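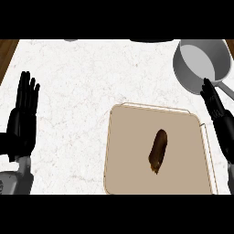
## 4. Collection of Demonstrations

### 4.1 Setting and tasks

All demonstrations in the Arken collection were recorded in simulation. The operator controls two robot arms, each fitted with a multi-fingered hand, at a kitchen counter built in the Hladun simulator. A kitchen was chosen because its ordinary tasks call for many kinds of contact within a small area: lifting a light item, pulling a pan by its handle, holding a board still with one hand while the other works on it. The collection covers eight tasks. Five can be completed with one hand, although the operator is free to use both, and three require the hands to work together.

Each task is defined by a short written instruction and a test that the simulator applies to the final state. For the transfer task the instruction reads, "Move the food from the board to the pan." The test requires the food item to be inside the pan, the pan to be upright on the counter, and both hands to be clear of the food. The instruction does not say which hand is to be used, and the operators were not told which one we expected them to prefer. Figure 3 shows one view from this task, with a single brown food item on the cutting board, a saucepan beyond the upper right corner of the board, and the right hand close to the pan's handle.

### 4.2 Operators and training

Nine operators took part. None had written any part of the control software, and four had no earlier experience with remote operation of any kind. Training was given at the Nudville site by Zdenka Spahić, who also prepared the written guide. A new operator first practiced in an empty counter scene, opening and closing each hand and moving the wrists along simple paths. Practice then continued on the single-hand tasks until the operator could complete each of them three times in a row. Practice recordings were stored separately and are not part of the collection.

The guide asks operators to work at a steady, comfortable pace and to avoid long pauses near an object. Early trials in January had shown that pauses of this kind were copied by the learned policy, which would stop above the food item and fail to close its fingers. Operators were also asked to keep an idle hand well away from the objects. The guide does not set a fixed resting pose. Some operators kept the idle hand low and relaxed, others held it upright with the fingers extended, and we judged that this variety would do more good than harm.

### 4.3 Recording procedure

A session consists of a series of attempts at one task by one operator. At the start of an attempt the simulator places the objects, shows the operator the written instruction, and waits for a pedal press. Recording begins at the press and ends at a second press or at the time limit. The operator then marks the attempt as a success, a failure, or a spoiled attempt. The last category is meant for cases in which the equipment was at fault, such as a lost tracking signal at the operator's glove.

For every time step we store the joint positions and commanded positions of both arms and both hands, the pose of each movable object, the contact forces at the fingertips, and the rendered camera view. Rendering is done after the session from the stored states. This keeps the simulator responsive during operation and allows the same motion to be rendered again with other materials or lighting. The re-rendered versions are treated as copies of one demonstration and are always placed in the same split, so that no motion seen in training appears again in testing under a different appearance.

Object positions are drawn anew for each attempt. The board may shift and turn slightly, the food item may lie at any angle on it, and the pan may be placed on either side. We did not remove layouts in which the pan or the board falls partly outside the camera view. A policy running on a moving platform will meet such views, and an early version of the collection that contained only well-centered layouts led to poor results as soon as the camera was moved.

### 4.4 Review

The operator's own mark was compared with the result of the simulator's test. Where the two agreed, the mark was accepted. Where they differed, the attempt was replayed and judged by Jirayu Srithong, who had no part in operating the arms. Most disagreements came from the transfer task. Operators tended to mark a success once the item had dropped into the pan, while the test rejected the attempt if the pan had been knocked over as the hand withdrew. In these cases the result of the test was kept.

A second check looked for motions that would be unsafe or impossible on hardware. An attempt was set aside if a finger passed into the counter by more than the allowed depth or if a joint was held at its limit for a long period. Finger contact with the counter was by far the more common reason. It arose mainly when an operator tried to scoop a long, rounded item from the side, a motion that works well for a human hand but leaves little clearance for the thicker fingers of the robot.

After review, the collection contains 2572 successful demonstrations. A further 300 failed attempts were kept with their labels and are released as a separate set. They are not used to train the policies in Section 5, but they serve as negative examples for the success classifier in Section 6.

### 4.5 Known limits

The demonstrations are not evenly divided among the tasks. Single-hand tasks are shorter and were easier to schedule, and they make up the larger share. We correct for this during training by sampling tasks at equal rates, although the two-hand tasks still show less variety in object placement.

Eight of the operators are right-handed. As a result, the right hand does most of the reaching and grasping, even in layouts where the left hand is nearer to the object. Mirroring the demonstrations reduced this bias in the Jirneder baseline but introduced errors at the thumb, whose joint limits differ slightly between the two hand models. The results reported in Section 5 therefore use the demonstrations as recorded, and results with mirroring are given in the appendix.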